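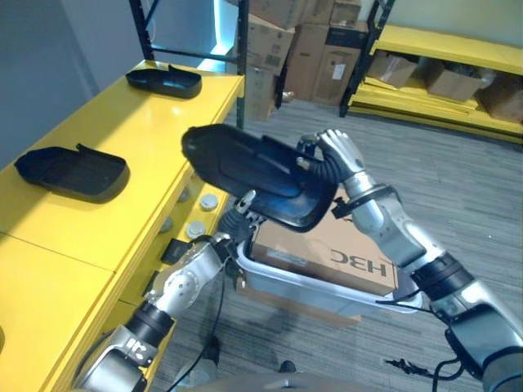

Two robotic arms holding an object near a yellow workbench.

What Is Foster Care?
Facts for readers in grades 3 to 5
Savstead Family Services, June 2015

Foster care is a system for children who cannot live with their parents for a period of time. A child in foster care lives with another adult or family. This page explains the main words and steps. Rules are different from state to state, and the steps below are the ones used in Savstead.

Words to know

Foster parent: an adult who has a license to care for children from other families.
Placement: the home where a child in foster care lives.
Kinship care: a placement with a relative, such as a grandparent or an aunt, or with a close family friend.
Caseworker: a person whose job is to check on the child and to keep the plan moving.
Judge: the person in court who makes the legal decisions.
Reunification: going back to live with a parent.

Why a child may enter foster care

Children enter foster care when a court or an agency decides that home is not safe for them at that time. A parent may be very sick. A parent may be in jail, or may have a problem with alcohol or drugs. Sometimes a child has been hurt, or has not been given enough food, care or supervision. These are adult problems. A child does not cause a placement by getting bad grades, by arguing or by telling a teacher what happened at home.

How a home gets a license

An adult who wants to be a foster parent fills out an application. The agency checks police records for every adult in the home. A worker then visits and looks at the bedrooms, the smoke alarms, and the places where medicine and cleaning products are kept. Each foster child must have his or her own bed. The adults also attend a training course called Vendus, which has 16 class hours. The last part of the course covers first aid.

A Savstead license allows up to 4 foster children in one home. The agency may allow more so that brothers and sisters can stay together. There are 92 licensed homes on the list as of February.

The first days

The caseworker brings the child to the placement and stays for the first part of the visit. The child may bring clothes, school things and personal items such as a blanket or photographs. The foster parent receives a folder with the child's health needs, allergies and school name. The child has a checkup with a doctor.

When possible, the child stays at the same school. If the placement is too far away, the caseworker and both schools arrange the move, and the records are sent to the new school.

Visits

Most children in foster care see their parents during the placement. Visits may take place at the agency office on Hägglund Street, at a park or at a relative's home. Another adult may stay in the room. The court can change how often visits happen and how long they last. Phone calls and letters follow the same rules as visits.

The court hearing

A hearing is a meeting led by a judge. The judge reads reports from the caseworker and asks what has changed since the last hearing. A child may have a lawyer or another adult who speaks for the child. Older children are often asked what they want. The judge listens to the answer but may decide something else.

How foster care ends

Many children return to a parent. Others move to a relative who becomes their legal guardian. Some are adopted, which means that new parents become their parents by law. Older teens may get help with housing, school and work as they become adults. The length of a stay is set by the case, and two children in the same class may have very different stays.

Questions about your own case

A child in foster care may ask the caseworker any question, including when the next hearing is and where brothers or sisters are living. Write the questions down before the visit. A child who feels unsafe in any home should tell a caseworker, a teacher, a school nurse or another trusted adult right away. In an emergency, call 911.

More to read

The Bustisow Room at the Savstead library has 250 books on families, including books on foster care and adoption. They are on the low shelves and can be borrowed with a child's card.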